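Medicinal Plants, Session 2: Roots, Barks and What We Call Them

Welcome back, everyone. I know the first session was a lot of Latin, so today we will go more slowly and stay with one plant for a while - licorice, Glycyrrhiza glabra, which most of you have tasted even if you have never seen it growing.

Licorice is in the bean family, Fabaceae, along with peas and clover. It is a perennial, and the part people use is the root together with the underground runners. The sweetness comes mostly from a compound called glycyrrhizin, which is a good deal sweeter than table sugar. Please remember that eating a lot of it over time can raise blood pressure and lower potassium, so "it's only a root" is never a safety argument!

Common names will trip you up. Anise and fennel taste rather like licorice, but both belong to the carrot family, and plenty of black sweets get their flavor from anise oil with no licorice in them at all. When you write up a sample, always put the Latin name first, then the plant part, then how it was prepared (dried, powdered, boiled and so on).

For next time, please read the Nigatu handout up to page 15 and look over the Dekham herbarium list, which has 362 entries.
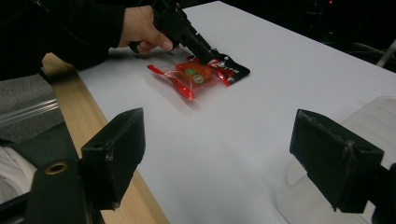 Pick any two roots from the list and bring a few lines on each - family, part used, and one caution.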